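冷冻室里用拉链袋存蔬果,三个月后结霜严重,是袋子的问题还是温度的问题?

发布于 2020年9月 分类:食品储存 家用冷藏

楼主:Trirkov

家里一台双门冰箱,冷冻室设定零下18度,用独立温度计测过,夜间稳定在零下17到零下19度之间。去年12月开始批量冷冻切块的甜瓜、青豆和胡萝卜,全部用带滑块的透明拉链袋。前两个月没有明显问题,第三个月起袋内壁出现一层冰晶,甜瓜表面发白,解冻后出水多,口感发绵。青豆稍好。

袋口的蓝色密封条和滑块是常见的那种。
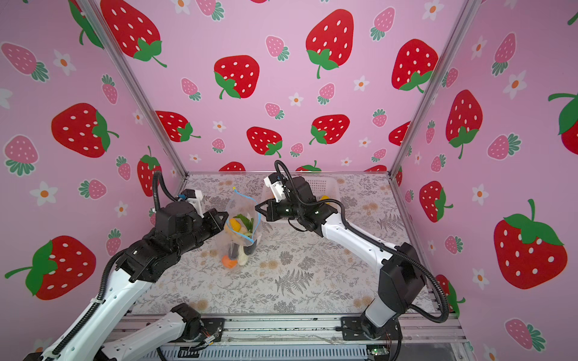
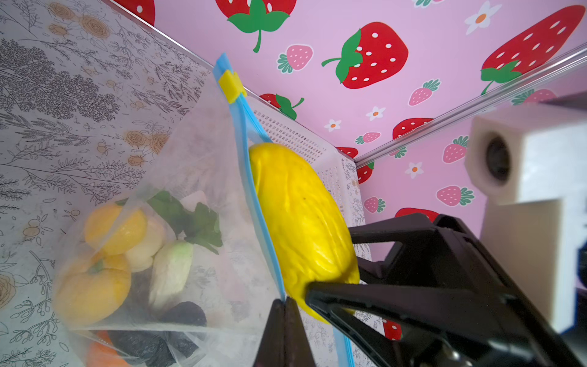
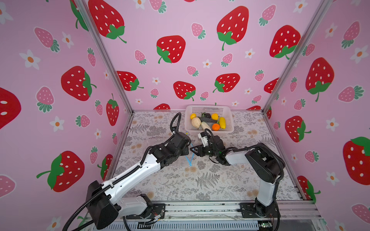

我的操作流程:洗净,沥水,切块,装袋,用手压出空气,拉上滑块,平放入冷冻室。没有焯水,也没有预冻。每袋装到八成满。

想弄清楚三件事。第一,冰晶是来自食材自身水分,还是外面的湿气从封口渗进去的。第二,换成厚袋子有没有实际意义。第三,抽真空机值不值得买,厨房台面只剩一小块地方,不太想再添设备。

冰箱每天开门次数不多,早晚各几次。自动除霜功能是开着的,说明书上没有写可以关闭。

Bonsu

先说结论:主要是食材自身水分升华后重新凝结,封口渗漏占的比例应该很小。

判断方法很简单。取一个同型号的空袋,放一张干燥的厨房纸,压平封好,放在同一层,两周后取出看。如果袋内没有霜,封口基本可以排除。如果有霜,再查滑块到底没有。带滑块的袋子有一个结构上的弱点,滑块停在末端时,下面那一小段密封条可能没有完全咬合。拉到头之后用手指在末端再捏一下,比换牌子有用。

机理上,自动除霜冰箱会周期性加热蒸发器,箱内空气温度随之波动。温度升高时,食材表面的冰升华成水汽进入袋内空隙;温度回落时,袋壁比食材冷得快,水汽在袋壁上结晶。每循环一次,就有少量水分从食材搬到袋壁。你测到的两度波动是空气温度,除霜时短时间内可能更高,普通温度计反应慢,未必记得到。

所以关键变量是袋内空隙的体积。八成满听起来不少,但切块之间的空隙很大,手压很难压干净。可以用水浸排气法:滑块留一个小口,袋子慢慢浸入一盆冷水,水压把空气挤出来,水面接近袋口时封死,擦干外壁再入冷冻室。不需要任何设备。注意水不要进袋,一旦进水等于多加了一层冰。

关于厚度,冷冻专用袋比普通保鲜袋厚,透湿率低一些,存放超过两个月时差别才明显。你的情况可以换,但排在排气后面。

蔬菜没有焯水是另一个问题。青豆和胡萝卜里的酶在零下18度并没有完全停止作用,时间一长风味和颜色都会变。建议:

青豆:沸水2分钟,冰水冷却至凉透,沥干
胡萝卜丁:沸水2分钟,同上
甜瓜:不焯水,切块后擦干表面

冷却之后的沥干要认真做。表面带水入袋,会冻成一整块,也会增加可见的霜。我的做法是沥水之后摊在布上晾一刻钟,再铺单层预冻两小时,最后装袋。单层预冻的目的是让切块互不粘连,同时缩短通过冰晶生成带的时间,晶体细一些,对细胞壁的破坏就小一些。

Ala

甜瓜本来就不适合冻,含水太高,怎么处理解冻之后都是软的。打果昔可以,直接吃不行。别折腾了。

我家冰柜也有霜,铲掉就行。

Osutbridge

补充楼上没有讲到的两点。

一是入冻时的负荷。一次放进去太多常温食材,整个冷冻室温度会被拉高,已经冻好的那部分也会受影响。多数家用冰箱的铭牌或说明书上写有冷冻能力,单位是公斤每24小时,一次的放入量不要超过这个数。批量处理时分两到三天放,每批贴着箱壁或底板平铺,不要叠起来。冻硬之后再竖着排放,节省空间。

二是真空机。家用外抽式机器对带汁水的水果效果不好,液体会被抽到封口处,导致热封不牢,需要先预冻成硬块再抽。机器要配纹路袋,耗材是长期成本。我自己做过一段时间的记录,同一批胡萝卜丁,一半用水浸排气加冷冻袋,一半抽真空,每袋净重227克,存放四个月后称取出袋时的固形物(不含袋壁上的霜)。两组都有失重,真空组略少,但差距小到我不会为此单独买一台。存放期在半年以上,或者冻的是肉和鱼,再考虑。

另外关于楼主的第三个月这个时间点。没有焯水、排气不彻底的切块蔬果,三个月左右品质下降属于正常范围,不能说明冰箱有故障。建议每袋写上品名和入冻日期,先进先出,水果在两到三个月内用完。

如果做完上面的空袋测试,仍然怀疑温度,可以把温度计探头夹在两袋冻硬的食物中间,过24小时再读数。这样读到的接近食物本身的温度,受开门和除霜的影响较小。读数高于零下15度,先检查门封条:夹一张纸关门,四边各试一次,能轻松抽出的那一侧需要清洁或更换封条。

甜瓜已经发白的部分是脱水,食用安全上没有问题,切掉或者直接打碎都可以。

浏览 2,189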